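Two arms, one lunch box

In July I wrote that the second arm was finally on its stand and that I would show it doing something useful. It took longer than I hoped. Friday evening in the Postonby workshop was the first time that I gave both arms a job together, and the job was meat.

Why meat? Because all my tests before were with wooden blocks, and a block forgives everything. A strip of pork belly is slippery, it bends, and it has no edge where you would like to take it. My plan has two parts: bring the strip from the tray to the clear box, then hold the box from both sides and close it.
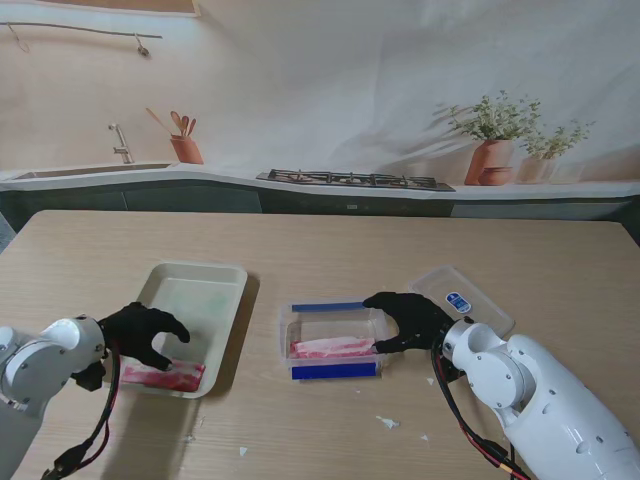
I work with the left hand slowly. The fingers must come down nearly flat, and then curl. When they curl too early, they only push the strip along the tray. Miloslav Skála, who has the bench next to mine, advised me to lower the closing speed to 70 and to let the thumb start last. I had it the other way round for 11 evenings, so I am a little ashamed, but he was right.

The gloves are a different question. I have tried 4 kinds already. Rubber ones gripped well, but they pulled at the joints and the little finger never opened completely. The black ones I use now are softer and the motors are much quieter with them. For washing they are not good.

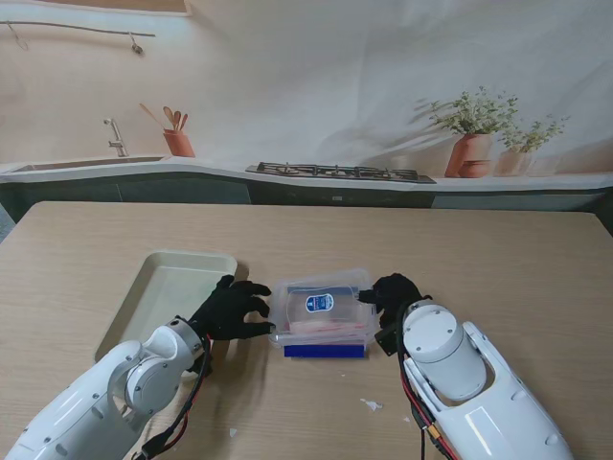

For holding the box, the difficulty is that the two arms do not know about each other's force. If the left presses more, the right gives way, and the box walks over the table. I have now one common limit for both sides, and I start from the weakest value and go up in small steps. My notes from the Demlow course helped here, although my handwriting did not.

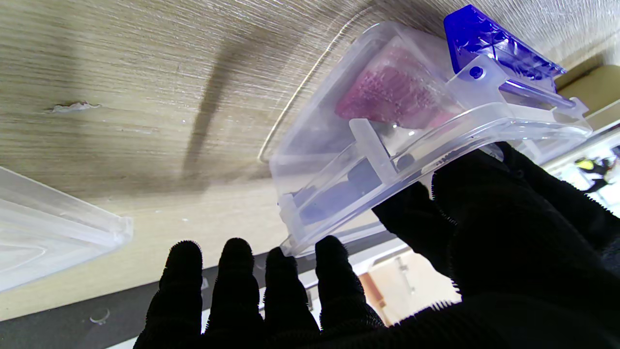
The wrist camera I would like to move a little further back. The fingers take a big part of the view, and clear plastic is hard for it anyway, with all the bright lines on the rims. I asked at Frerichs for a longer bracket and they can cut one in 6 days.

Until then I will write the closing routine properly, with the clasp as a separate step. I must also tidy the cables at the wrists, they hang too long for my taste. If somebody has experience with a thin washable glove for such small hands, please write to me.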